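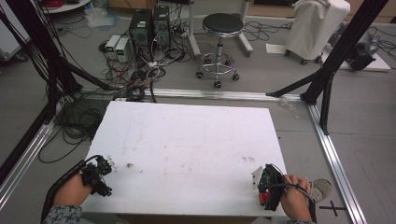

Words by Duygu Dursun | 5 min read

Home / Paper & Paint / Fixes / Workshop Notes

How to Flatten a Wrinkled Painting on Paper

Paper has a long memory and a short temper. Give it one wash of watery blue sky and it buckles like a cheap roof. The usual advice is to iron it, usually from people who have never scorched a birthday present.

You will need a flat board bigger than your sheet, clean blotting paper, a spray bottle and something heavy. I use the bound minutes of the Tasmont Allotment Society, which have found no other readers.

1. Wait until the paint is bone dry. Overnight will do.

2. Wipe the board. Old stains are fine, but crumbs are not, as every crumb will come out as a pimple in your sky.

3. Lay down a sheet of blotting paper, then the painting, face down.

4. Mist the back from arm's length. You want it limp and cool to the touch. If there are puddles you have gone too far and should blot them off.

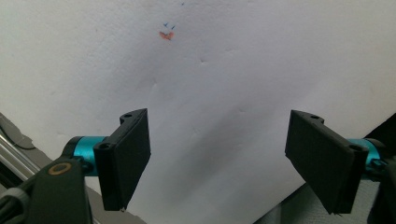

5. Smooth outwards from the middle with the flat of your hand, and don't chase a stubborn crease. It will only go and live somewhere else.

6. Cover with more blotting paper, then a second board, then the weight. Swap the damp blotters for dry ones after 10 minutes, and again before bed.

7. Leave it alone for 16 hours. Finlay Strachan, with whom I share a studio at Genside, peeks at six. His pictures have a gentle roll to them, and he calls it movement.

Skip all this for pastel, charcoal or wax crayon, and test a corner first if you've used ink. Some inks are waterproof only on the label. Thin paper may need a second go.

If the sheet still curls at the corners, frame it behind a mount and hang it somewhere badly lit.

Related
Stretching Paper Without Swearing
Which Tape Tears and Which Tape Lies
Cheap Brushes, Reviewed in Sorrow
The Cimside Open Studios in May: What to Bring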